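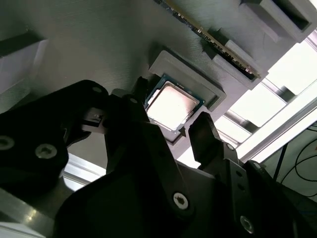 Andeck cell, notebook entry
January 27, 2019

Purpose: to set down the handling rules for the processor and memory task board before the Durard procedure is revised. The rules apply to all users of the cell, including visitors from Kallitz.

1. Approach speed over the board is limited to 30 mm/s. Within 18 mm of the socket, the limit is 50 percent of that value.

2. Fingers may close on the processor by its edges only. Contact with the metal heat spreader is recorded as a fault, even where the part is placed correctly.

3. The memory module is to be fully in its slot bracket before any processor trial begins. A module out of position voids the trial.

4. Finger screws are checked by hand at the start of each session and again after any collision stop. The check is initialed in the log. In December two sessions were logged without initials; those results remain excluded.

5. Cables at the wrist must hang clear through the full 90 degree rotation. Run the rotation once, unloaded, with the enable switch held.

6. No person reaches over the panel while the arm is enabled. Parts are reset by hand only after the stop has been pressed and confirmed on the pendant.

Open items: the force limit for insertion is still the Arango default and has not been reviewed for this fixture. Daylight from the window side changes the reading off the heat spreader. Compare morning and evening runs with the blind up and down before fixing a threshold.

Rule 2 to be copied to the cell door.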